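Open day at the Undach robotics workshop this morning and I have so much to say, so bear with me, thread coming (1/9) 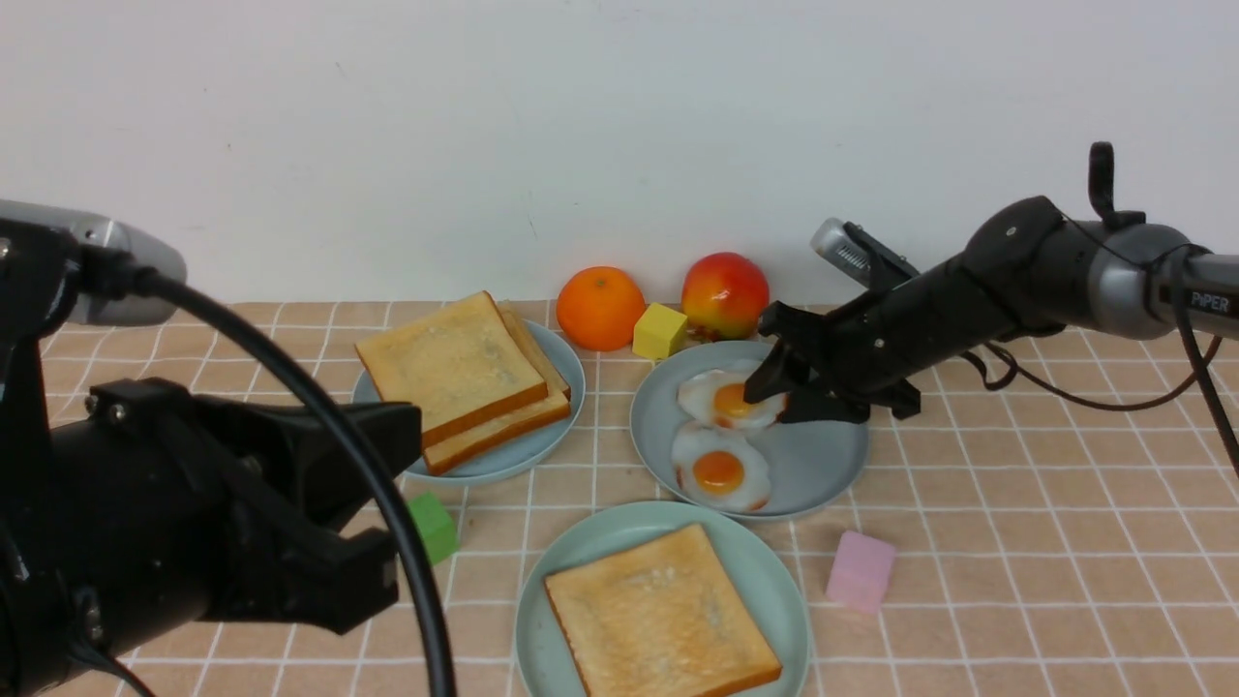

Breakfast shift at Undach. Right arm on the eggs!

2/9 So this was the demo everyone crowded round. Two arms, one table, and the job is to make up a plate with an egg and toast. Yasmine Slaoui was running it and she let us stand close enough to hear the motors whirr. Lovely sound, a bit like a sewing machine.

3/9 The egg is the hard bit, she told us. Toast has edges you can get hold of. An egg is flat, and if the fingers come down slightly wrong you just shove it round the plate. I watched 12 goes and got properly nervous every time.

4/9 Best go of the morning: egg up, across, down on the toast, yolk side up. Big cheer. A little lad at the front shouted "now do beans" and I'd like that on next year's programme please.

5/9 The little coloured cubes are for the warm-up, apparently. Karim Zaki had the beginners' table next door and let people drive an arm by hand to stack them. I managed three before it all went over. My mate Fadwa Samir managed nine and has mentioned it several times since.

6/9 Asked Yasmine how many demonstrations it takes before the arms can have a go on their own. She said it depends hugely on the task, and that moving the plates even a bit can throw everything. I liked that she didn't dress it up.

7/9 Also saw: the Trornasska sorting line (very fast, very loud) and a talk by Mostafa Ait Ali on grippers. Up to 40 minutes on fingers and I could have stayed for more. Took two pages of notes, can read half of them.

8/9 If you're going this afternoon: come in by the side gate, the queue for the egg table starts by the coat rack, and the tea is 17 steps up in the gallery. Ginger cake was nearly gone when I left, sorry.

9/9 Thanks to Slamet Sutanto for the spare ticket. Next one's in January and I've already put my name down. Now going to make myself some eggs.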